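Visit to Nutamcombe: what we learned before buying
6 November 2023

Our firm has to decide in January if we will put money into handling equipment for the home textile line, so I was sent to the open day at the Grimus works in Nutamcombe. I write this report mainly for my colleagues in Prenuvholm, but other small companies who plan such a purchase may find something useful in it.

The day started late, as the bus from the station did not know the new entrance. There were 57 visitors on the list, most of them from furniture and bedding companies. We were divided by the colour of our badges. My group saw the packing hall first and the training rooms after, and I think this order was lucky, because in the packing hall one sees the large machines and is afraid of the price, and afterwards one listens better to the small things.

In the packing hall no price was given. The guide said each line is planned for the customer, and that the floor, the air supply and the fences can cost as much as the arm itself. I had not put fences in our budget at all. I have now made a separate line for them.

The second part was about hand-held grippers. These are used by a person to show a task many times, and the recordings are later used to teach the robot. For us this is the more interesting road, as we can begin without changing the hall. The price in the offer from Ogunleye, who also had a table there, is 2100 for one set with two fingers and the camera. Spare fingers are extra. I asked what wears out first and they said the fingers, then the screws if people open the housing too often.

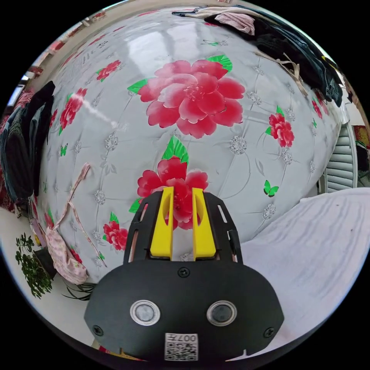
I asked also how many hours a person can work with such a tool before the hand is tired. The answer was not very clear. One of the trainers said that 65 minutes is her limit and then she changes to other work, so for a full shift we should plan 2 people for each tool. This changes our calculation quite a lot, since wages are the bigger part and the tool the smaller one.

Another point is the material. Smooth and shiny covers, padded goods and soft blankets all behave differently in the fingers, and the trainers advised us to bring our own goods for a trial before we sign anything. Grimus offers such a trial day, but the transport of the goods is paid by the visitor. I would accept this.

Lunch was simple and good - soup, bread, and a cake with plums.

Things I could not find out: how long the delivery takes, if the storage of the recordings is included, and who repairs the tool when the guarantee is over. Ogunleye promised to send a list by post. I will ask again if it does not come before our budget meeting.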